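Projects > Texts > Sterkine > Parallel verses

# Sterkine Parallel Verses: data card

Maintained by Sînziana Tănase's old reading group, now mostly by Sânziana Tănase alone. Last revised 2018-08-19.

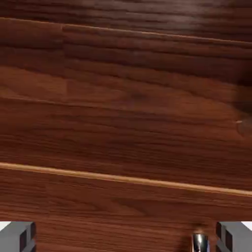 Please read the section on alignment before you use any of this. People have been citing the similarity scores as if they settled which Gospel copied which. They settle nothing of the kind, and I doubt any table of scores could.

## What is in it

The set has 986 rows. Each row pairs a passage from Mark with a passage from Matthew or Luke that somebody, at some point, has called a parallel. The text is Greek, with a plain English gloss we wrote ourselves. The gloss is there so you can find your place. Don't quote it as a translation, and please don't preach from it.

Columns:

- `ref_a` and `ref_b`: chapter and verse, in the usual short form
- `text_a` and `text_b`: the Greek, no accents
- `gloss_a` and `gloss_b`: rough English
- `score`: shared word forms divided by total word forms, from 0 to 1
- `source`: where the pairing came from (`karimi`, `rallach` or `hand`)
- `doubt`: 0, 1 or 2

The accents were dropped early on to make matching easier. I would not do that again. Some words that differ only by accent now look the same, and a handful of scores are higher than they ought to be.

## Where the pairings come from

Most rows come from the Karimi list, a typed handout that went around our seminar for years with no author's notes attached. I have never seen an account of how its pairs were picked. My guess is that they were copied from a printed synopsis and then added to by whoever had the pen.

Another 390 rows come from the Rallach index, which does give reasons, though many of the reasons are "similar theme." The sower and the mustard seed are both about seeds. Are they parallels? Rallach says yes in one place and leaves it out in another. I kept the row and set `doubt` to 2.

The last 70 rows I entered by hand, mostly from the Passion story, after noticing that neither list handled Peter's denial well. You should trust my choices about as much as you trust theirs.

## Alignment

Verse numbers were added to these books many centuries after they were written. They cut sentences in half. They also make short sayings look like neat units that can be set side by side, and then the software sets them side by side, and then somebody says the software found a pattern.

Take the feeding of the five thousand. Word for word the three accounts share a good deal, but the order of the details shifts, and the score ignores order completely. A pair can score high because both verses are full of "and," "the" and "he said." I tried removing the common words. That lowered the easy scores, and it also wiped out several pairs where the small words were the interesting part. The released file keeps them in.

Low scores are no better. Two writers can report the same saying in different words, and the number will tell you they have little in common.

## The doubt column

0 means I see no serious case against the pairing. 1 means I would want to argue about it. 2 means I think it is probably wrong but left it in so the lists could be checked against each other.

One person assigned these values. There was no second reader, so there is no agreement figure, and I would be wary of any similar set that reports one without saying how the readers were trained. If both readers learned from the same handbook, their agreement mostly measures the handbook.

## Manuscripts

There are none here, only an edited text. Scribes who knew Matthew well tended to make Mark and Luke sound like him, so some agreement between the books comes from copyists and has no bearing on the authors. The editors tried to undo that. How well they did is a live argument, and this file takes their word for it.

The longer ending of Mark is included, with `doubt` set to 2 on every row. Filter it out if you like.

## Uses I would discourage

- Claims about a lost sayings source. The set starts from Mark, so material found only in Matthew and Luke is missing by design.
- Training a model to "detect borrowing." It will learn the habits of the two lists.
- Defending or attacking anyone's faith. I have had mail from both directions and neither letter had opened the file.

Reasonable uses are classroom exercises, checking your own list, and finding errors in mine.

## Format and loading

One tab-separated file, UTF-8. Spreadsheet programs like to turn references such as 4:12 into a time of day, so import those columns as text. The Pranent reader opens the file directly but shows the rows sorted by score, which gives the score more dignity than it deserves. Sort by `ref_a` instead.

## Known problems

The Rallach rows for Luke 9 use a different paragraph break from everything else. Some glosses switch between "kingdom of God" and "God's rule" where the Greek is the same. The parable of the tenants appears twice, once from each list, with different end points. I plan to fix the first two in October. The third I will leave until somebody gives me a good reason to prefer one ending.

## Corrections

Send the row, the change and your grounds for it. "Everyone knows" is not grounds. A page reference is a start, though I will look it up.

Search this project Enter reference or word

2 comments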